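SUTURING LAB 2: handling thread, knots on soft pads
Course handout, updated August 26, 2019
Wister Skills Room, bench side

Read before you come. Bring last week's sheet too, the one with the stitch spacing. If you lost it, copies in the tray by the door.

What we cover today
- picking up thread without fraying it
- wraps and throws
- short tail, long tail
- keeping the pad surface in one piece
Running sutures are NOT today. That's lab 3, in September.

Pads

We use the Plakach pads, the pale pink ones. Soft top, fine texture, a bit like skin that has been in the bath too long. They tear if you pull sideways. Pull along the line of the stitch, or straight up and only a little. A torn pad can't be fixed, turn it over and use the back. One pad per pair. Write your bench number on the underside in pencil, ink bleeds through.

Don't wash them with soap. Damp cloth, pat, leave flat. Stacked pads stick together and then the top layer comes off with the neighbor.

Thread

Black braided, on the Rustevel spools. Black because you can see it against pink, that's all. Cut 30 cm to begin with. People always cut too long and then spend the session untangling. Short thread, more knots, better practice.

Braided thread holds a knot well but it drags. You'll feel it catch on the pad. Slow down when it does. If you yank, the stitch hole opens up and everything after that is loose.

Kaushik spools (blue label) are monofilament, leave them alone for now. Slippery, needs extra throws, we get there later.

Wraps

Same motion each time. Long tail in one hand or tool, short tail lying where you can reach it. Bring the long tail round the jaws, then open, grab the short tail, and pull through. Sounds easy. Main problems:

1. Wrap slides down off the tip before you grab. Your tip is pointing too far down. Raise it a little, keep the wrap near the end but not on the very end.
2. Wrap slides the other way, back over the base of the jaws, and bunches up there. Too much slack. Once it is bunched you have a thick band and a loop sticking out and the jaws may not open properly. Stop. Don't open and close to shake it free, it makes it tighter. Back the long tail off the way it came, one turn at a time.
3. Short tail too short. Start again, don't fight it. Leave 2 to 3 cm for now.
4. Wrapped the same direction twice. Gives you a granny. Check by looking at the knot: a square knot lies flat, a granny twists and sits up. 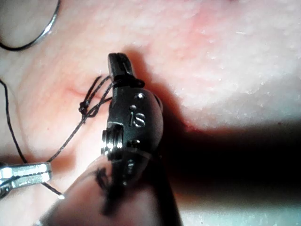 First throw is a double (two wraps), second throw single in the opposite direction, third single back again. Surgeon's knot, then lock it. Say the directions out loud if it helps, plenty of people do: over, under, over. The double is there to hold while you set the next throw, so don't let go of tension between them. Not hard tension. Enough that the edges touch and the pad does not pucker.

If the pad puckers you are too tight. On real tissue too tight means poor blood supply at the edge, and the edge dies. On a pad it just looks ugly, so look for it, it's the only warning you get here.

Tension drill (do this first, ten minutes)
Lay a single throw on the pad with no stitch under it. Pull until it lies flat, then stop. Undo. Repeat with the other hand. Partners watch the pad surface, not the hands. Call out when it moves.

Knot drill
Pairs. One ties, one holds the light and keeps quiet. Swap after each row. Up to 61 knots fit on a pad if you keep the rows tight, no need to fill it. Cut tails at 5 mm. Tails cut flush will unravel, tails left long get caught in the next stitch.

Common mistakes from last time
- grabbing the thread in the middle of the working length with full grip. Crushes the braid, it breaks there later. Hold it by the tail end where it will be cut off anyway
- jaws resting on the pad while thinking. Leaves a dent. Lift off
- losing sight of the short tail becuase the tool is in front of it. Move the tool, or your head
- pulling both tails upward. They go out to the sides, low, level with the pad

Marking
Pass or repeat, no grades on this one. We look at: flat knots, even tails, no puckers, pad not torn. Speed is not marked. If you finish early do the drill with the other hand.

Cleaning up
Thread ends in the small bin, every scrap, they get into the drawer runners. Needles in the sharps box and nowhere else. Pads flat on the rack. Spools back in locker 256, Rustevel on the top shelf. Lamps off.

Before lab 3
Practice twenty square knots at home on a shoelace or string round a chair leg. Read the handout section on running stiches, pages 4 to 6. Questions, office ext. 1233, mornings are best.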